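Speaker notes: what the simulator tells us about two grippers, and what it leaves out

Opening (keep it short)
Thank the Stirkdale group for the slot. Say early that I came to this doubtful and am still fairly doubtful. We compared two finger designs, Edlow and Rezende, on one job: take hold of a jar on a kitchen table. All of it in simulation. The brochure says 300 grasps an hour. Ask who in the room believes that.

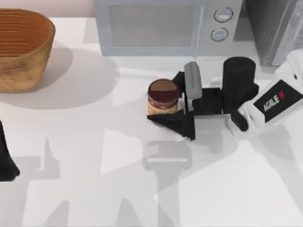

Galtisico

Leave the slide up. Point to the fingers around the jar. It looks like a firm hold, and people will nod. Remind them that a still can't show a lift, and that friction in a simulator is a number somebody typed in. We ran 400 attempts per design. The gap between the two was smaller than the gap we got by changing the friction setting – say that twice if they look sleepy.

Mention the shadows on the white table. They are big and soft, and I wouldn't bet on a camera model coping with harder ones.

If asked about cost: I don't have a figure I trust. Move on.

Next, the close view. The large 酱 on the label reads well enough. The lettering round the lid is a blur. Anyone planning to pick jars by their small print should worry. Only the tip of a finger shows, left of the jar, so judging the gap from this view alone is guesswork.

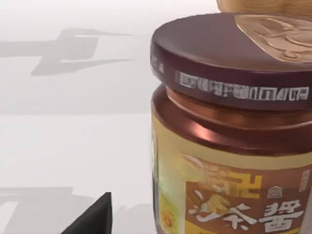

What I would want before buying
A real table, real jars, some 30 of them, greasy lids included. The same controller for both designs. Failures listed one by one, with no averages until the end.

Stop at 420 seconds even if slides remain. Questions.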